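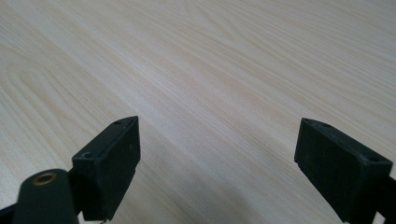

Which hotel do I need to book to be near the workshop?

Any of the ones in hotels.csv will do, but the Skudine is the closest and the Fatau is the cheapest if you don't mind a tram ride.

Flitik workshop: travel and rooms data

Hi! I put this little dataset together after last December's workshop, when I must have answered the same hotel email every night for a fortnight. It's the accommodation and travel information for attendees, kept as plain CSV files so you can sort it, filter it or load it into your own planner (I use a spreadsheet, nothing clever).

What's in it

hotels.csv has 40 rows, one per room type. Prices are per night, with breakfast in its own column, as two of the hotels charge extra for it and I got caught out by that myself.

routes.csv has 219 rows of tram and bus times between the hotels and the Mészáros Hall, where all the talks are. Sunday times are in there too, but please check them before you set off, the evening service is thin.

fees.csv is the short one: 11 registration types, including student, day visitor and the tutorial-only ticket.

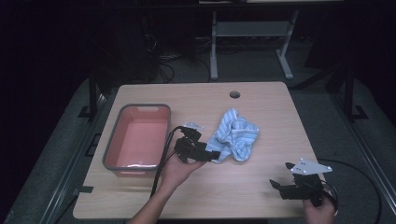 The group rate only applies if you give the workshop name when you book, so say "Flitik" on the phone or type it in the comments box. If the hotel tells you the rate has gone, the rate_closed column should say so as well. If it doesn't, drop me a line and I'll fix it!

Known problems

Accents go funny if you open the files in an old spreadsheet program. Choose UTF-8 when it asks and Mészáros will come out properly. A few walking times are my own guesses, and I walk fast. The banquet isn't listed anywhere yet because I still haven't got the final price.

Using it

Copy it, change it, use it for your own event. The whole download is 1,750 KB, mostly the PDF tram map. Corrections are very welcome, ideally one row per message so I don't lose track.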